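Tabletop Hand Bench: equipment plan and data card

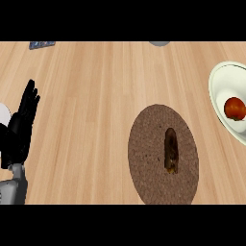
Maintained by: Grino Manipulation Group, Dilside

Status: draft for the January purchase round
Last edited: 2019-09-03

Scope
Covers the simulated tabletop set and the hardware we intend to buy against it. The simulated bench has one arm with a black multi-fingered hand, a wooden table, a brown mat with a banana on it, and a white bowl holding a tomato. The physical bench at Dilside should match it closely enough for the same scripts to run.

Contents
615 episodes, of which 429 are for training and 67 for testing. The remainder are held back until the real arm is commissioned. Episodes are stored one per folder, with joint states and rendered frames. The renders have black bands top and bottom – crop before resizing.

Equipment, in order of purchase
1. Arm and controller. Quote from Gesstead, valid for one round only.
2. Hand. Lead time is longer than for the arm, so the order goes in the same week.
3. Spare finger set. Do not defer this to the next budget.
4. Table, mat and bowl. Local purchase, petty cash.

Budget notes
Bench assembly is put at around 306 staff hours, charged to the Luo project. Delivery and the service contract are separate lines. A second arm is out of scope.

Open items
- Floor loading for the table position
- Whether Gesstead will supply cables to length
- Play fruit or real fruit for the physical set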